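Collecting live and archive albums: questions we get asked
Page last revised 8/27/22

Are "previously unreleased" live recordings really unreleased?
Sometimes. Plenty of them have been going round on swapped tapes for years, and the label's claim only means that no label has put them out before. Before paying full price, check the date and venue against what you already own. We have three copies of one Barrios show between us, under three titles.

What does "remastered from the original tapes" tell me?
Very little. It doesn't say which tapes, what state they were in or who did the work. The Stosteo reissue of Presterora carries the phrase on the front and the spine, and Telmo Vallejo compared it with his old pressing over a long evening. He heard more volume and less drumming. If the notes name an engineer and a tape source, we take the claim a bit more seriously.

Is a numbered edition worth the extra money?
We doubt it. A run of 300 sounds small until the same recording turns up with a different coloured sleeve, also limited to 300. Buy the numbered one if you like the number. As for resale value, we have watched numbered copies of the first Sitis live set go for less than the plain ones.

Are live albums actually live?
Partly, as a rule. Vocals get redone, applause gets moved and solos are borrowed from another night. Some bands own up to this in the notes. We don't mind repairs, but we do mind a sleeve that says "no overdubs" over a backing choir that never went on the tour.

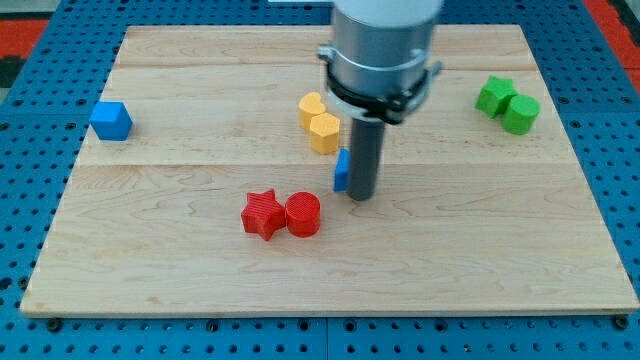

Coloured blocks on a pale wooden board.

Do you grade your own second-hand records?
Yes, and you should be as wary of our grades as of anyone's. Amparo Lorente does most of the grading by eye and plays anything she isn't sure of. We don't use "mint" for a record that has been opened. "Very good" in this trade means you will hear some crackle between songs, which seems a strange use of the words, but we didn't invent the scale.

Is vinyl better than CD for a concert recording?
Not for a long one. A piece that runs over a side has to be faded or split, and a side packed too full tends to sound thin. The Sitis set runs to 105 minutes. On two CDs it plays with a single break; on vinyl you get up five times. People tell us the vinyl is warmer – we've played both to them with the sleeves hidden and had mixed results.

Should I buy the big box set?
Ask what you will play twice. The Barrios box has a book, a poster, a copy of a ticket and four versions of the same song. It costs roughly 200 pounds, and the one disc most people want came out separately the following January. That happens often enough that we would wait.

Do reviews help?
Less than they used to. Early reviews are often written from a download with no notes, so the writer can't tell you about the pressing. Ours are written from bought copies, and we still get things wrong. Vallejo gave Presterora a glowing write-up first time round and has since asked for it to be taken down. We've left it up.

Can I send you a record for an opinion?
Please write first. We don't give valuations.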